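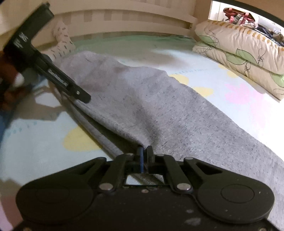

What does a guest pay for when booking a serviced apartment for longer than a week?

Chiefly space, a kitchen and a fixed schedule of housekeeping, with the nightly rate falling as the stay lengthens.

The serviced apartment has long occupied a modest corner of the lodging trade, between the hotel and the private rental. In Kalldale that corner is growing. The harbor district now has 400 licensed units, most of them in former office buildings along the Felthorpe road, and the town council expects further applications before April.

Much of the demand comes from people whose stays are set by something other than leisure. Families waiting for a house sale to close, hospital staff on short contracts and engineers assigned to the port all need a base for a month or more. The Âu Residences, which opened its first building beside the ferry terminal, reports that its typical booking is for 90 nights.

"Our guests ask about the laundry room before they ask about the view," said Nhi Hứa, the company's director of operations. "They want to know where they can park, whether the desk is large enough for work and what time the building becomes quiet."

Those questions have shaped the apartments. One-bedroom units at the Âu have a full-size refrigerator and a table that seats 4. Bed linen is changed weekly, and additional blankets may be requested at the front desk until 10 p.m. Guests who prefer to do their own cleaning may decline the service, although the management inspects every unit once a month.

Pricing remains the least settled part of the business. Operators in Kalldale quote by the night, by the week and by the month, and the terms differ on utilities, deposits and early departure. A refundable deposit of $1,000 is common for stays longer than a month. Prospective guests are advised to request the full schedule of charges in writing and to confirm whether local lodging tax is included, as longer stays are exempt in some districts and taxed in others.

Smaller operators have taken a different course. Xuân Giáp manages the Nultutlow, a converted grain store at the northern end of the harbor, where the units are let only by the month. There is no front desk. Keys are collected from a lockbox, and repairs are handled by a contractor in town.

"A hotel guest will forgive a slow elevator for two nights," Giáp said. "A tenant of three months will write to me about it, and should."

The council is reviewing its parking rules for the district. Under the current draft, new buildings would have to provide one space for every two units, a requirement that both operators have asked to discuss before the final vote.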